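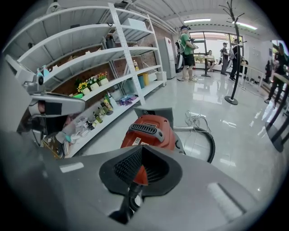 Luto is a table of shot-level notes on color, light and framing in period films. Each row covers one shot and records what a coder saw in it, using a fixed set of terms. Color is coded by object first and by shot second, and the color of an object is the color of its largest painted or dyed surface. The vacuum cleaner at the top of this page has a red-orange body with a black handle and a black hose, so as an object it is coded red-orange, with black as the second color. The white label on the front is too small to count. A gown with dark trim or a coach with a painted crest is coded the same way.

Version and date

Release 4, 18 June 2019. Maintained by Yuzuki Okabe. Earlier releases used a different light scale and should not be merged with this one.

Contents

The table covers 31 feature films with 60 shots from each. Shots were drawn at random from the full running time, leaving out title cards and end credits. If a drawn shot was shorter than one second, it was replaced by the next shot in the film. Replaced draws are marked in the column redrawn.

The release holds these files:

shots.csv - one row per shot
films.csv - one row per film, with title, release year, country and source format
objects.csv - colored objects, linked to shots by shot_id
terms.txt - the full list of permitted terms
changes.txt - changes between releases

No frames, clips or subtitles are included. Users who want to look at a shot need their own copy of the film. Time codes are given in seconds from the first frame of picture, after any distributor logo.

Main fields in shots.csv

shot_id: film code and shot number, joined by an underscore. Unique.

start, end: time codes, two decimal places.

scale: one of extreme close, close, medium, full, wide. Coded from the first steady framing in the shot. If the camera moves enough to change the scale, the final framing goes in scale_end.

light_source: the source the viewer is meant to believe in, such as candle, fire, window, lamp, open sky or none shown. The lamps used on set are not coded and in most cases cannot be known.

contrast: an integer from one to four. One is flat light with no clear shadow side. Four means that large parts of the picture are close to black while a face or object stays bright. The middle values are described in terms.txt.

hue_main, hue_second: the two leading colors of the whole shot. Empty if the film is in black and white.

face_time: share of the shot during which at least one face fills a quarter of the picture height or more.

note: free text, up to one sentence. Notes were not checked for consistency and should not be used for counting.

Coding

Coding was done in Posside, a plain entry tool that plays one shot at a time without sound. Sound was turned off because score and dialogue affected the contrast scores in early trials. Coders could replay a shot as often as they liked, and replays were not logged.

A set of 20 films was coded twice by different people. Agreement was high for scale and light_source and lower for contrast, where most differences were a single step. Agreement on hue_second was poor. It is kept in the table for completeness - use hue_main if you only need one color. Where two coders differed, the published value is the one chosen by Okabe after a third viewing, and both original values are kept in columns ending in _a and _b.

Sources

Most films were viewed on disc. The Hunt group, marked hunt in films.csv, was viewed on broadcast copies recorded in December. Those copies are slightly brighter than disc versions of the same titles, and contrast values for the group should be read with that in mind. Grolletti is the working name for the restored silent titles. They run at varying speeds, and time codes refer to the restored copy only.

Suitable uses

The table was built to test claims that reviewers often make about period drama, such as that recent films are darker indoors or that they hold longer on the lead actor's face. It supports comparisons between groups of films. It can also be used to pick shots for teaching.

It does not support claims about single directors or cinematographers, as few of them appear more than once. It says nothing about quality.

Known problems

Candle and fire are hard to tell apart when the source is off screen. The rule is to code candle if the light is steady and fire if it flickers, and the rule fails in shots filmed in drafty rooms.

Brown is overused. Coders picked it for wood, leather, mud and dim skin tones alike. A split into light and dark brown is planned for the next release.

Two films share a title. Join on film_code, never on title.

Some end values are one frame late where the cut is a dissolve. The midpoint of the dissolve should have been used throughout. Affected rows carry the value 1 in the column dissolve.

Changes from release 3

The light scale was cut from six steps to four.
The column mood was removed.
Empty cells are now blank. They used to hold a dash.
Film codes are lower case.

Corrections

Send corrections to the maintainer with the shot_id, the column name and the value you think is right. State which copy of the film you used.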